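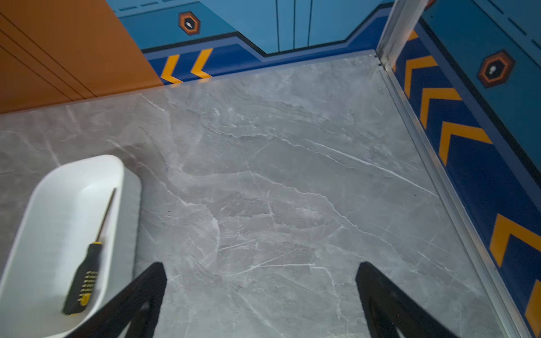
A robot gripper at work beside a tray holding a screwdriver.

Hakell has suspended unattended running of its tool-handling robot at the Pinddale site after the gripper twice released a screwdriver during transfer, the company said in a notice dated January 27, 2023. No one was hurt.

Both releases took place in a run of 1,314 transfers. In each case the controller continued to report a secure grip and the arm completed its move with nothing in its fingers. The tool was found on the floor of the work area at the next manual check.

According to the notice, the fault lies in the grip check - a reading of finger position taken once, at pickup, and not repeated during the move. Until the software is corrected, the robot will run at reduced speed with an operator at the stop button, and the check will be repeated every 200 milliseconds. 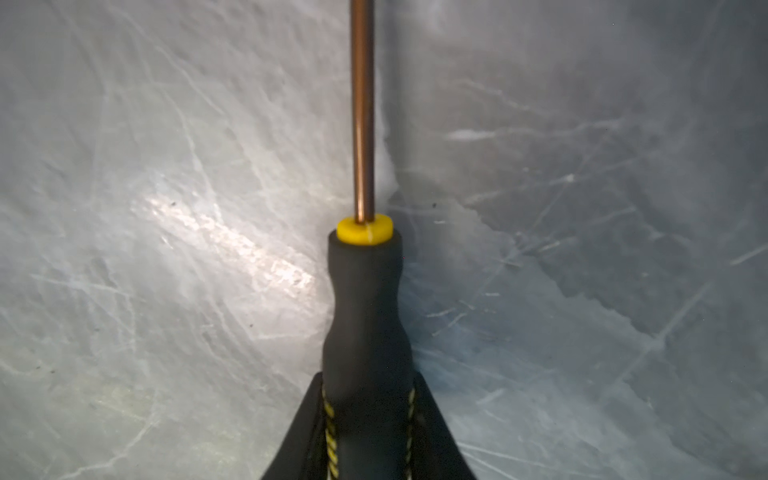
Dromo, responding on Thursday, said that more frequent checks would not be enough if they relied on finger position alone, and asked that a separate force reading be required before any tool is lifted over an area open to staff.

Hakell said it would consider the request as part of its review. A report on the fault is due in March, and unattended running will not resume before then. Work at the company's Llewellyn site is not affected.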